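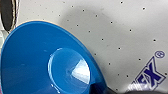 Slide 1: What the planner was sold as
Start with the Cludimel claim: "handles everyday objects." Ask who picked the objects. Pause.
Glossy plastic is hard on depth. Our Lindwood build dropped the grasp pose in 7 of 28 trials and logged every one as "replanned." Say that slowly.

Slide 2: Perception at the sink

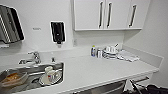 Kitchenette counter, head view. Dishes in the basin, more stacked at the back.
The demo scored up to 16 labels on a counter like this one. Labels are cheap. Ask for the confidence threshold. I did, in November, and I'm still waiting.

Slide 3: Wrist view and self-masking
The arm model has to mask out its own hand. A stale calibration file makes the gripper an obstacle, and the planner stalls.

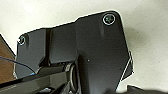

Slide 4: Before Pumville
Three questions for the Drummond people. Skip the video if short on time.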